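Notebook, June, afternoon, Drarkmont cell (sim)

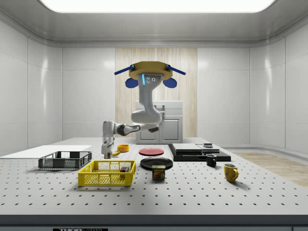

Arm over the banana, fingers parted, before the rule changes below.

Going through the house rules for tabletop runs again before Cutley takes over the scene files. Writing down what I changed so it doesn't live in my head.

**Hover rule.** Old text said "stop above the object before closing." Too vague, and two of us had read it differently. New text: come in vertical, fingers open, hold, check the target name against the task line, then descend. If the name doesn't match, retract straight up. No sideways correction at hover height. The orange bowl is right next to the banana in this layout and a sideways nudge is how we clip rims.

**Speed.** Cap stays at 200 mm/s anywhere over the table. Sim runs get the same cap as hardware. I know it costs time. Cropper asked for an exemption for overnight batches and I said no, the logs stop being comparable.

**Mugs.** Handle direction goes in the scene sheet for every mug, written from the viewer's side. For this one: black mug handle left, yellow mug handle right. The old sheet just said "mug x 2" and the grasp planner notes were useless afterward.

**Baskets.** An open-mesh basket counts as an obstacle on all sides, including the openings. Fingers don't go through the mesh. The block object in the yellow basket gets picked from above only.

**Stop conditions.** Any unplanned contact ends the run. Keep the log, don't restart in place. Run 911 was restarted after a contact and I've pulled it from the Wamotance set. Allowed retries on a missed grasp: 2, counted per object. That was 5 before and people were using all of them.

Still open:

- collision margin at the low black platform. Does the small square object on top get its own margin or share the platform's?
- red plate and black plate need separate IDs, currently both "plate"
- the sheet has no field for things at the table edge, like the white board at far left

Will rerun the banana pick with the new hover text tomorrow and paste the log under this entry.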